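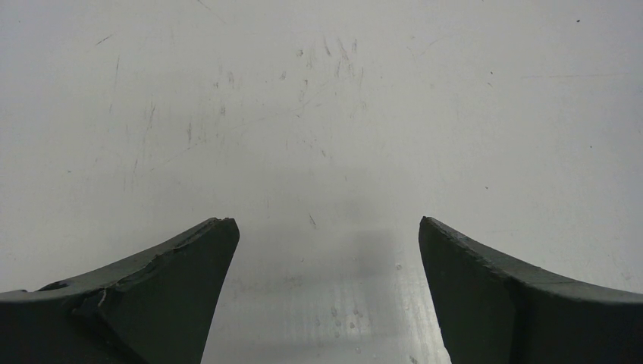
I've been wanting a decent board game about peace talks for years, and Salian, the new one from Lilley, comes closer than anything else I've played. Two neighbouring states have stopped speaking, a third country has offered to host them, and each player has to bring home something their own parliament will swallow. The map is printed in dark inks on a big fold-out sheet, and it looks its best spread over a plain pale surface, like the grey-white tabletop here, where the borders stand out nicely and you aren't squinting at wood grain all evening.

761 shares

The designer, Segundo Pacheco, clearly loves the dull side of diplomacy (so do I, I'm afraid!) and the best part by far is the agenda phase, when you argue over what you're even going to argue about. We spent most of a Wednesday evening on water rights and prisoner releases before anyone dared mention the Zornska crossing, and I enjoyed every minute of it.

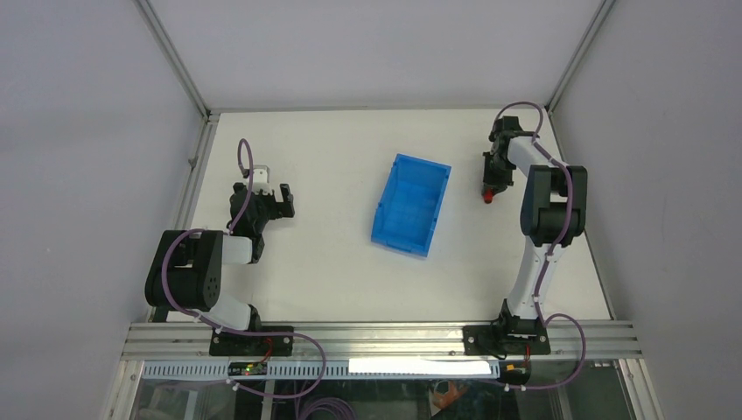
The coalition cards are the other treat. Give away too much and your junior partners start muttering — give away nothing and the hosts lose patience and fly home. I lost my government over one fishing village and I'm still a bit sore about it.

My grumbles are small ones. The rulebook is muddled on walkouts, and we had to read that page three times. With only two players it feels thin, so do find a third to play the mediator.
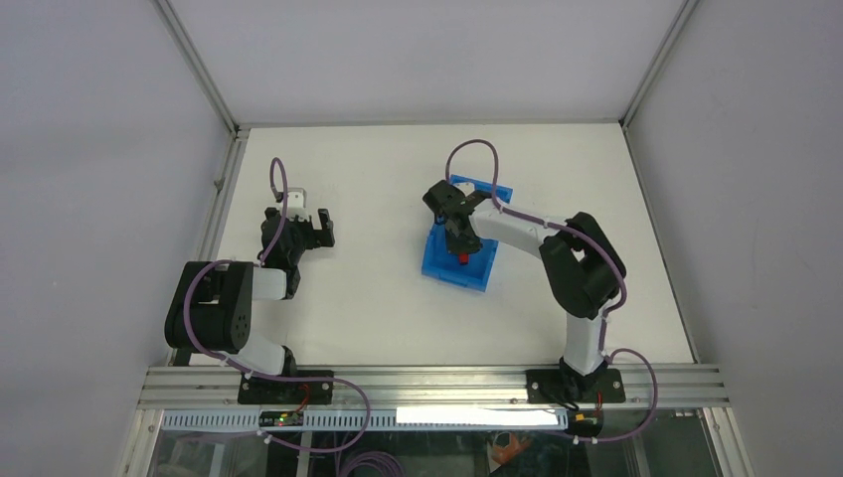

The Sosa expansion adds a border referendum, which I'd leave until you know the basic game well. For the main box, though, a very happy four stars from me, and I'd play it again tonight if anyone would have me.

3 comments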